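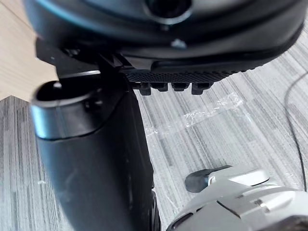

Workbench surface, what are you using?
Posted in: Workshop and Garage

kurnamis62
Redoing the bench in the spare room this May. It gets small parts work, mostly screws and little brackets. I have 200 to spend on the top. Hardboard or a rubber mat?

benchdog400
Hardboard. Screw it down, flip it when it gets ugly. Mine is on its second side.

Mnguni
Disagree. Small screws bounce off hardboard and you spend the evening on the floor. Get a mat with a raised lip.

benchdog400
Mats curl at the corners. I threw two out.

Mnguni
Cheap ones do. I bought a thick one from the supply place in Komitberg and it still lies flat.

cekbridge_3152
I do both. Hardboard over the whole top and a small mat where I sit. Came to around 62 with the screws. Keep black parts off a black mat, you will not find them again.

kurnamis62
Good point on the color. Going with hardboard and a gray mat. Does the lip get in the way of a vise?

cekbridge_3152
Only if the vise is in front. Mine is on the left end.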